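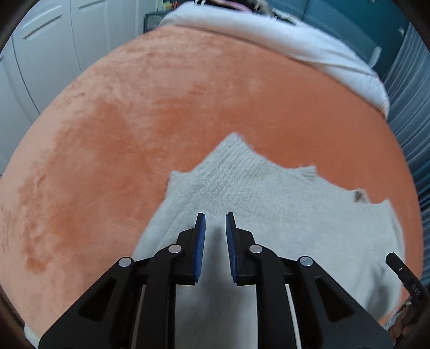 About us

Tiltton Wool School is a small teaching studio for people who want to make jumpers, mend jumpers and stop being scared of jumpers. We run classes in hand knitting, darning and basic garment care, mostly for adults, from a former seed store on the main street of Tiltton. The upstairs room has the good light and the downstairs room has the kettle, so most people end up spending a fair bit of time in both!

We opened in August with one beginners' class on Tuesday nights and a table of secondhand needles. There are now five classes a week in term time, a Saturday mending bench, and a lending library of 244 pattern books and leaflets, some of them older than anyone who borrows them. (If you come across a 1950s leaflet with a tea ring on the cover, it was like that when we got it.)

What we teach

Beginners start with a hat. We know plenty of schools start with a scarf, and scarves are lovely, but they go on and on, and a hat teaches you casting on, ribbing, knitting in the round and decreasing before you've had time to get bored. After that you can go on to Sleeves and Shoulders, our longest course, which runs for 18 weeks and takes you through a full jumper made to your own measurements. You choose the colour. We will gently talk you out of black for your first one, as black stitches are very hard to see on a winter evening.

The mending side has grown faster than we ever expected. Elbows, cuffs, moth holes, pulled threads, collars that have gone wavy: bring them in. Swiss darning and woven patches are covered in the first two sessions, and re-knitting a cuff from picked-up stitches comes in the third. People get very attached to cuffs once they've made one.

We also run a care class every second month, on washing, drying flat, blocking and storing wool through summer. It sounds dry and it's our loudest class. Everyone has a story about a shrunken cardigan and everyone wants to tell it.

Our yarn

Most of what we use in class is a plain 8 ply that we call Silero. It's spun for us in small lots from Corriedale fleece, comes in 38 colours and takes being ripped out and knitted again four or five times without going fuzzy, so it suits learners down to the ground. Quintero is the thicker one, a 12 ply we keep for the hats. You don't have to buy either. If there's a bag of something nice at the back of your cupboard, bring it along and we'll work out what it wants to be. 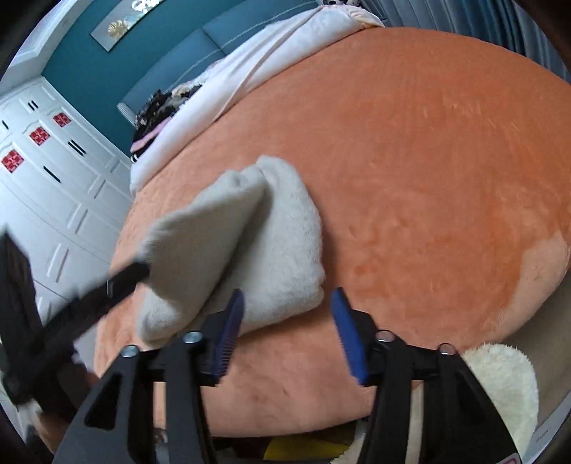
Paltetti wrote to us after the mending course to say that the darning had been the easy part, and that the hard part was learning to look at a whole garment before picking up the needle, to find where it was thin as well as where it had gone. We've been repeating that to new groups ever since. We now spend the first half hour of the course just holding things up to the window and marking weak spots with a bit of cotton.

How the classes work

Groups are small enough that you'll get help when you're stuck, and there's always a second tutor floating about on beginner nights. Left-handed knitters are very welcome. Two of our tutors are left-handed themselves and will teach you either way around. Needles, stitch markers and scissors are supplied. Children from ten up can come to the Saturday bench with an adult.

If you miss a week you can catch up at the bench for free, and you don't need to book. Fees are on the classes page, along with the concession rates, and you can pay by the term or by the fortnight.

The blanket drive

Every winter we knit squares, and anyone in the district can join in, whether or not they've taken a class with us. Last year's target was 900 squares and they came in from all over, in every colour and, it has to be said, several different sizes. We sew them up on long tables downstairs over one weekend with soup going. The pattern is 40 stitches wide in 8 ply, garter stitch, and please leave a long tail for sewing!

Finding us

We're next door to the Tiltton bakery, with parking behind the building and a ramp at the side entrance. The upstairs room is stairs only, so let us know if you'd like your class held downstairs and we'll swap the rooms over.

Page updated 8 February 2026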